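Teaching a Two-Armed Robot to Tidy a Small Table: Hand-Held Grippers Compared with Remote Control

Final project report, Robotics Practical, group Tatness

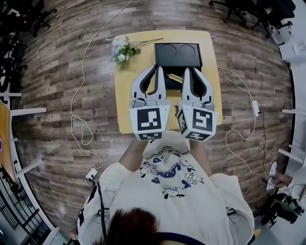 1. Background and aim

Our project looked at two ways of showing a robot a task. In the first, a person does the task with a pair of hand-held grippers, and the movement of the grippers is recorded. In the second, a person steers the robot arms from a distance and the arms do the task. Both give recordings that can be used to train the same kind of control program.

The aim was to find out which of the two gave us more usable recordings for the hours we put in, and whether a program trained on one set did better than a program trained on the other. We did not try to build a new training method. We used the one supplied with the course and left its settings alone apart from the number of training steps.

The project ran over one term and finished in November.

2. The task

We wanted a task that needed both hands and could be set up again quickly. We settled on tidying a small square table. The things on it were a black tray with two round recesses, a bundle of yellow sticks and a bunch of artificial flowers. The sticks had to be picked up and laid on the tray, and then the flowers had to be moved next to it with the stems pointing away from the person.

We called one full go at this an episode. An episode counted as usable if both parts were finished, nothing fell off the table and the tracking was not lost for more than a moment.

At the start of each episode the tray, sticks and flowers were put down in slightly different places. We did not follow a strict plan for this at first, and we came to regret it (see section 6).

3. Equipment

The hand-held grippers each have a white body with a cube-shaped base and two curved white fingers with black pads on the inside. The faces of the cubes carry black-and-white square markers. Our software, which we named Dosier, finds the markers in the video and works out where each gripper is and which way it is turned. There are markers on several faces so that one can be found when another is turned away from the camera.

For remote control we used the two Katayama arms in the teaching lab. The operator sits at a desk with two small leader arms, and the large arms copy them. The fingers on the large arms have the same shape as those on the hand-held grippers, so a recording from either method could be played back on the same robot.

4. How we recorded

All of us in the group recorded with both methods. Before starting, each of us practised for 20 minutes with each method, and nothing from the practice was kept.

For the hand-held recordings, the person stood over the table and worked forwards, away from the body. We agreed on some simple rules after the first afternoon:

Keep the marker faces clear of your sleeves.
Do not cross your wrists.
Close the fingers fully before lifting.
Return both grippers to the near edge of the table before stopping the recording.

For the remote-control recordings the rules were much the same, except that the operator also had to wait for the large arms to catch up after a fast movement. Two of us found this hard to get used to and kept pushing the sticks off the tray.

5. Results

We kept 386 usable episodes from the hand-held grippers and 115 from remote control. We had given both methods the same number of lab sessions. The difference came partly from speed, as a hand-held episode was over much sooner, and partly from the time lost when the Katayama arms stopped themselves and had to be started again.

Most of the hand-held episodes we threw away were lost to tracking. This happened mainly when one gripper passed in front of the other and hid its markers. Most of the discarded remote-control episodes had dropped sticks.

We trained one program on each set and ran each of them 20 times on the robot. The program trained on the hand-held recordings finished the whole task 17 times. The one trained on remote control was less reliable with the sticks, but it was smoother when placing the flowers, and it never knocked the tray. The hand-held one nudged the tray several times without spoiling the result.

We cannot say that one method is better in general from this. The sets were of very different sizes. We meant to train a third program on a smaller part of the hand-held set, to make a fair comparison, but ran out of time on the training computer.

6. Problems

Starting positions. In the early sessions we tended to put the tray back in nearly the same place, towards the far edge. When we tested with the tray close to the near edge, both programs did badly. From the fourth session we used a printed sheet of positions from the Wusolness course pack and worked down it in order.

Speed. People move faster with the hand-held grippers than the robot can. Some recordings had to be slowed down before playback, and in a few of them the fingers then closed at the wrong moment. We corrected the timing in Dosier, but the correction is crude.

Grip. The sticks are thin and roll when the pads touch them from the side. Coming down at an angle worked better, and we should have written this into the rules from the start.

7. Further work

The fair comparison described in section 5 should be done first. We would also like to try mixing the two sets, using the hand-held recordings for most of the training and the remote-control ones at the end. The recordings, the position sheet and our version of Dosier are in the group folder on the course server.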